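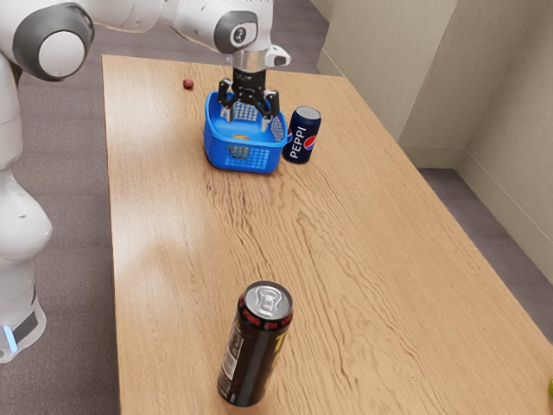

Figure 3. The simulated cell used on the open day, with the arm over the basket.

4.2 The open day at Skunthorpe

The second part of the study took place during the open day at Skunthorpe, on a Saturday in February. The building was open to the public from ten in the morning until four in the afternoon. Our stand was on the ground floor, next to the stairs, and consisted of a large screen, a keyboard and a row of chairs. The demonstration ran entirely in simulation. The real arm stayed in the laboratory upstairs, which was closed to visitors that day.

The simulated cell (Figure 3) is the one described in Section 3, with a single arm standing beside a long table. Ella, the planner under test, receives a short typed instruction and produces a sequence of arm movements. The simulator, Mandano, was run with the same settings as in the laboratory trials, apart from the time limit for each attempt, which was raised so that people who arrived late could still see the end of a run. Both programs ran on one machine under the desk.

Visitors could take part in two ways. They could watch a run that had been started by a member of the team, or they could type an instruction of their own. In both cases they were asked to say, before the arm moved, what they expected it to do. We wrote the answer on a paper form in the visitor's own words. After the run the visitor was asked whether the arm had done what they expected, and if not, where it had gone differently. Children could take part with an adult present, and their answers were kept apart from the rest.

In all, 174 people stopped at the stand for long enough to see a complete run. Of these, 50 typed an instruction. The others watched, and many of them gave a prediction for somebody else's instruction. We do not use those second-hand predictions in the analysis, as they were often made after discussion with the person at the keyboard.

The layout of the table was kept deliberately plain. The blue basket was placed at the far end with a soft drink can close beside it, and a tall black can stood by itself at the near end. The soft drink can has a known fault in its surface image: the lettering down its side reads "PEPPI", although the globe logo is the usual one for Pepsi. We had left this uncorrected in the laboratory trials and did so again here, so that the two sets of runs could be compared. Several visitors read the word aloud. A few used it in their instructions, and Ella treated it as a name for that can, as it had done in earlier tests.

Most typed instructions were short. The commonest form named one object and one place, such as "put the black can in the basket". Some visitors did not name the object at all and wrote "put that one in". The planner has no means of knowing where a visitor is looking, and in such cases it asked for the name of an object. People generally answered this at once. When they were asked afterwards, they tended not to count it as a mistake by the system, and we have followed them in this.

A different problem came up with the word "basket". The arm begins many of its runs with the gripper above the basket and the fingers open. From that position, visitors who had not seen an earlier run found it hard to tell if the arm was about to take something out or had just put something in. There is a small orange-yellow object inside the basket, and it was often taken to be the thing the arm was working on, even when the instruction concerned a can. Stella Ogola, who ran the stand in the morning, noted this on the forms before we had thought to ask about it, and from midday we added a question on it.

The small dark red object towards the back of the table also caused some disagreement. Visitors called it a cherry, a ball, a bead and a tomato. Ella accepts any of the first three but not the last. Rather than change the list of names during the day, we recorded the word used and let the run fail. These runs are marked in the results and are left out of the timing figures.

The view on the screen was fixed. It looks down the length of the table from the near end, and the tall can in the foreground takes up a good deal more of the picture than the things by the basket. Leonilde Cunha suggested after the first hour that this might lead people to choose the tall can more often, and we think she was right, though we have no second viewpoint to set against it. A later visit should use at least two views and swap them between sessions.

The stand was busiest in the early afternoon. At that time there was a queue for the keyboard and visitors could hear one another's predictions, which the laboratory participants could not. We therefore compare the two groups only on the kind of error they reported and make no claim about how often each kind occurred.

Three stoppages were logged during the day. In each case Mandano had to be restarted, and the run in progress was discarded. Two of the visitors affected chose to start again and are counted once. The third had to leave.

The forms were coded using the scheme set out by Badawi for the laboratory trials, without additions. The question on the basket, which was asked only from midday, is reported separately in Section 4.3.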